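I've had the Momness floor mop since March, so I feel I've lived with it long enough to say something useful. I bought it after my old string mop finally shed its last strings all over the hallway, and I'll admit I dithered for weeks over the Inik, which my sister-in-law swears by and which was 14 pounds dearer.

First, the good. It's lovely and light, the handle goes up high enough that I don't have to stoop, and the pad comes off with one tug – no poking about with wet fingers! I can get under the sofa with it too, which I never managed before (the things I found under there).
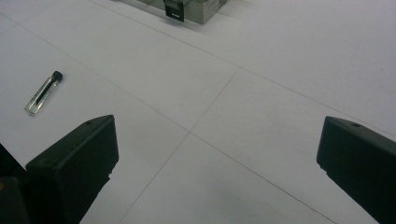
The bucket is where I'd grumble a bit. It holds up to 10 litres, they say, but fill it anywhere near that and you'll slop it down your slippers on the way from the sink. I half fill it now and make two trips. The spare pads aren't cheap either, though they've come through the wash very well so far.

Would I buy it again? Yes, I think I would, but I'd wait for an offer and get the extra pads at the same time. Four stars from me.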